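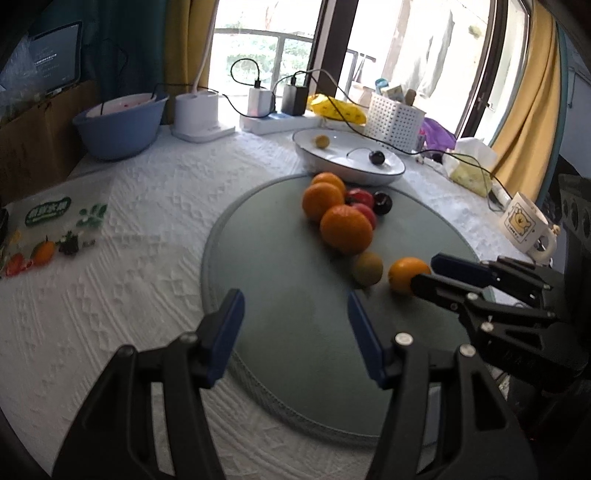 Orkham Round Table Mat, Grey-Green

A large round mat with a slightly raised stitched rim, made for the middle of the table or for a single big place setting. It gives fruit, a serving plate or a pot of tea somewhere to sit, and it keeps crumbs and drips off the cloth underneath.

Item number: 753
Color: grey-green
Shape: round
Diameter: 42 cm
Sold as: single mat or pack of 2

Using it with a tablecloth

The mat can go on a bare table or over a cloth. On a white textured cloth with an embossed pattern, like the geometric and diamond one in our photo, the color stands out without taking over. It also works over plain linen and over most darker cloths. We do not recommend it on top of thick quilted covers, where the rim will not lie flat.

Smooth the cloth before you put the mat down. A fold trapped underneath will make glasses and small bowls stand unevenly.

What fits on it

Oranges, an apple and a plum can be grouped at the back of the mat with plenty of surface left in front. Fruit placed straight on the mat can roll if the table is knocked, and the stitched rim is too low to stop it. For a table that gets a lot of traffic, use a shallow bowl or an oval plate for the smaller pieces.

A dinner plate with cutlery on both sides is a close fit. Most customers who want full place settings buy the pack of 2 and put a mat at each end of the table.

Heat

The mat is fine under warm plates and mugs. It is not a trivet. Put a cork or metal stand under anything straight from the oven or stovetop.

Cleaning

Wipe with a damp cloth and a little dish soap, then dry with a towel. Orange juice and plum skins can leave marks if they sit overnight, so wipe those up the same day. Go around the stitching with a soft brush if crumbs collect there. Do not machine wash, tumble dry or iron.

Storage

Store flat or rolled loosely with the top side facing out. A mat that has been rolled for a while may curl at first - leave it under a couple of heavy books for a few hours and it will settle. Do not fold it.

In the box

One mat or two, depending on the pack you choose, and a care card. Tablecloth, plate, mug, basket, fruit and other items shown are not included.

Delivery and returns

Orders are packed at our Grirnthorpe warehouse and usually leave within two working days. Collection from the Prakville store is free - choose it at checkout and wait for the confirmation email before you come in. Unused mats can be returned within some 30 days of delivery, in the original packaging.

Also in this range: Orkham oval mat, Orkham coaster set, Orkham table runner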